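Arm notes: moving the camera to the wrist

28/06/2026

I started this build in January with a Kerden arm kit and a plan to have it pick up recycling from a counter and put it in a bin. Most of the work since then has gone into the gripper and the wiring. The picking code is still short and not very good.

The first camera sat on a pole behind the arm. It was easy to mount and the view was wide, but the forearm blocked it every time the gripper got close to something. I tried moving the pole twice, then gave up and printed a bracket for the wrist. The bracket took 4 tries. The first two cracked at the screw holes, and the third put the lens too near the fingers, so half the view was gripper.

The cable was the other problem. I had it zip-tied along the arm with no slack at the last joint, and a full wrist turn pulled the plug loose. It now runs in a loop held by a Kondimen clip, which I had in a drawer from an older project. In 200 turns on the bench at the Estbridge shop it stayed in.

Clear plastic is hard. The detector finds caps and labels well enough, but on a bare bottle it tends to draw the box too small, and the gripper closes on the neck or misses. Speckled stone under a clear bottle makes it worse. I have been adding my own photos to the training set, with the bottles lying at odd angles and the labels turned away.

Bottles that are already crushed are a separate job. The grip width I set for a full-size bottle is too wide for them, so I now take the width from the box and close until the motor current rises. Thin mesh gives me trouble too, because the depth estimate goes straight through it. For now the bin position is typed in by hand, and if the bin tips over I stop the run and set it up again. 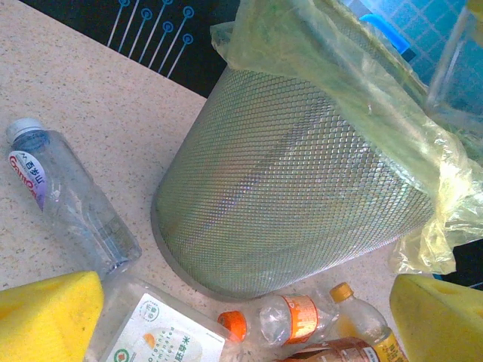
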